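Search this site Go
Print this page | E-mail to a friend

Sandovau Habit Course: Frequently Asked Questions

Do I need willpower to start?
A little. Enough to open the workbook and find a pen. Most people who sign up have already quit something 6 times, so you'll be in good company.

How long does it take each day?
Around 600 seconds. We used to say ten minutes, but people kept telling us they didn't have ten minutes.

What if I miss a day?
Then you missed a day. Pick up on the next page and skip the speech to yourself – you've heard it. 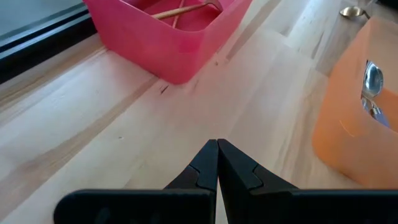 Miss 2 in a row and we suggest making the goal smaller. A goal of writing 900 words can become one paragraph. Your pride will recover.

Can I work on several goals at once?
You can try. The workbook has room for one, and the margins are narrow.

Will I get a certificate?
Yes, in December, if you finish. It looks nice on a fridge.

Contact Sandovau | Copyright Sandovau. All rights reserved. | Back to top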